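4.2 Wrist-view grasping of soft and rigid toys

The policy was trained on 2870 demonstrations and takes its input from the wrist camera alone. Deformable items were held near the base, where the fingers hide part of the object.

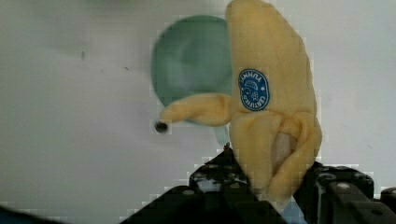
Figure 3. Wrist view with the plush banana held upright between the fingers.

Jalali and Bratu scored 149 trials on the Hurkville bench. Rigid items were tested on the same white table, with other toys left in view as distractors.
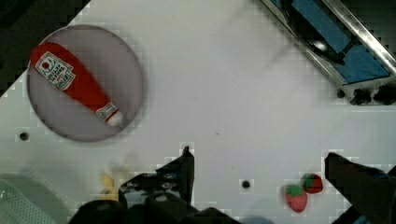 Figure 4. Wrist view of the table, with the toy ketchup bottle on the grey plate and two toy strawberries near the right finger.

Of the failed trials, 15 were missed grasps and three were drops.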